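Wrist's-Eye View: Pictures and Notes from the Nautiyal Grasping Study

Welcome to our gallery! We spent the summer finding out how much a robot hand can learn from a very plain simulated world, seen only through a camera at its own wrist. The study is called Nautiyal, and it runs out of our lab in Miltstead. Refilwe Engelbrecht built the simulator, Jinfeng Liang trained the policies, and I got to do the fun part, which was looking at far too many renders and writing down what I noticed.

The question behind all of it was simple. If you take away texture, printed labels and fancy lighting, and leave the policy with shape and a few flat colors, does it still learn where to put its fingers? We trained 2 versions of the policy, one on detailed scenes and one on plain ones, and gave them both the same set of objects to pick up. The plain scenes come out of Trundar, our own renderer, and they are wonderfully cheap to make. A batch that used to take all night is now done before the coffee is.
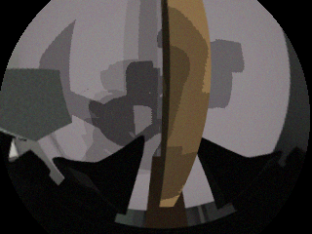 Alignment was the part of the task we cared about most. A policy that gets its fingers on either side of an object before closing has done most of the hard work, and one that arrives crooked usually has to back off and try again. We score this from the wrist view alone, with no outside camera to help. In a view like this one, with the tall tan shape sitting between the two black fingertips and its narrow end pointing down, the score is high, and you can see how little the policy has to go on: a flat patch of golden tan, a darker band down one side, and a lot of gray. I love these renders. The shading is about as simple as shading gets, and still the bulge in the middle reads as round.

The round view takes some getting used to. We tried filling in the corners early on and went back to black, mostly for Jinfeng's sake — every comparison plot we had was made that way, and redoing them all sounded awful. The policy didn't seem to mind either way.

Now for the result! Over 1361 test attempts in simulation, the policy trained on plain scenes kept pace with the one trained on detailed scenes, and on tall, narrow objects it came out a little ahead. We did not expect that. Refilwe's guess is that the plain scenes push the policy to pay attention to outlines, and outlines are what matter when you're closing two fingers on something. It's a guess for now. We have a test planned in which the outlines stay the same and the colors get shuffled.

Wide, low objects went the other way. The plain-scene policy was slower on them and tended to come in too high, then creep down. Jinfeng has 132 of these slow attempts saved in a folder named "hmm" and is working through them by hand.

We also tried five levels of background clutter, from a bare wall up to a real jumble of blocks and bars. The middle levels worked best for training. With nothing at all behind the object, the policy got confused the first time a gray block turned up — with too much, training dragged on and we ran out of patience.

The next round moves to Drallemell, our bench setup with a real arm, and Refilwe is already sorting out the camera mount. The scoring script and the scene files go up on the project page on Fri 27 September.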